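Section 3. Setting a Place for a Hot Drink

This section of the Cesdale Dining Room Handbook applies to all staff and trainees who prepare individual drink places at the white tables. It covers the mug, the drink, the spoon and the spoon rest. Trays, saucers and cold drinks are treated in Section 4.

3.1 Before you begin

Confirm that the following items are at hand:

One Datetti mug, glazed outside and white inside
One teaspoon with a colored grip
Two flat wooden blocks, which together form the spoon rest
A clean, lint-free cloth
The drink to be served, coffee or tea

Inspect the mug for chips at the rim and for cracks where the handle meets the body. A mug with either fault must be withdrawn and entered in the breakage log. Small marks in the glaze below the rim are normal and do not affect use.

CAUTION: Do not pour into a mug taken directly from cold storage. Allow it to stand at room temperature first.

3.2 Placing and filling the mug

1. Wipe the table from the far edge toward yourself. Leave no streaks on the surface.

2. Set the mug on the table slightly left of the center of the place. The remaining space is reserved for the spoon and its rest.

3. Turn the mug until the handle points directly to the right. For guests who have asked for a left-hand setting, see 3.5.

4. Pour 250 milliliters. Pour slowly, with the spout low and close to the inner wall.

5. Wipe any drips from the outside of the mug before continuing.

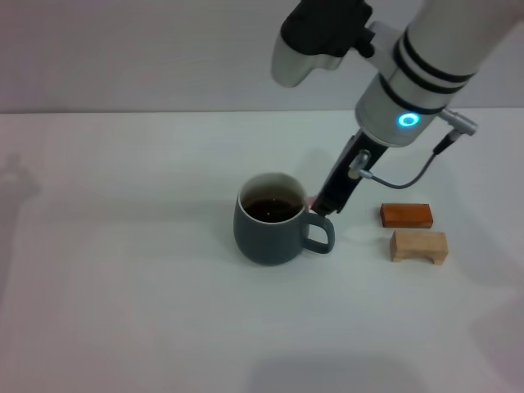
The fill level should be judged by eye once the correct measure has become familiar. Stand at the near side of the table and look down into the mug. With a dark drink the level is easy to read, as the white interior shows around the rim while the drink takes up most of the mug. If no white can be seen, the mug is too full to be carried or stirred safely and must be replaced with a fresh one. Do not pour the excess back into the pot.

NOTE: Milk is served separately. When a guest has requested milk in advance, reduce the measure in step 4 accordingly and record the request on the place card.

CAUTION: Hot drinks can scald. Move a filled mug by its handle only, and keep the other hand clear of the rim.

3.3 Setting out the spoon rest

The spoon rest keeps the bowl of the spoon off the table, both before use and after stirring. The blocks come from the Henare set and are stored in the shallow drawer beneath the napkins. They are not fixed together and should not be glued, taped or tied.

1. Choose one red-orange block and one plain block of natural wood.

2. Lay the red-orange block flat to the right of the mug, with its long side running from left to right. Leave enough room for a hand to reach the mug handle.

3. Lay the plain block just in front of the first and a little farther to the right. Keep a narrow gap between the two.

4. Press lightly on each block. If either one rocks, turn it over or exchange it.

3.4 Laying the spoon

1. Hold the spoon by the grip. Do not touch the bowl.

2. Lower the bowl onto the red-orange block with the hollow side facing up.

3. Let the stem lie across the plain block, so that the grip points down and to the right, toward the guest.

4. Release the grip and check that the spoon remains still. 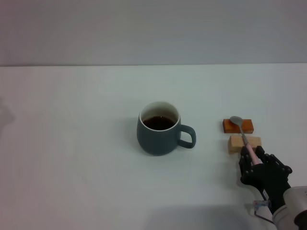 Figure 2. Spoon laid diagonally across both blocks, to the right of the mug.

NOTE: The pink grip is standard for this setting. Other grip colors are kept for the children's tables and should be returned to their own drawer.

3.5 Left-hand setting

Reverse the positions given above. The mug stands slightly right of center with the handle pointing left, and the blocks lie to its left. The order of the blocks, from back to front, does not change.

3.6 Clearing and care

1. Remove the spoon first, then the mug, then the blocks.

2. Wash the mug and spoon in the usual manner. Wipe the blocks with a damp cloth and dry them at once. Do not soak them or place them in the dishwasher.

3. Treat the plain blocks with Zirkier wood oil each January. Allow them to dry overnight before they are returned to the drawer.

Questions about this section, and requests for replacement blocks or grips, should be directed to Manee Wannasri, Dining Room Supervisor.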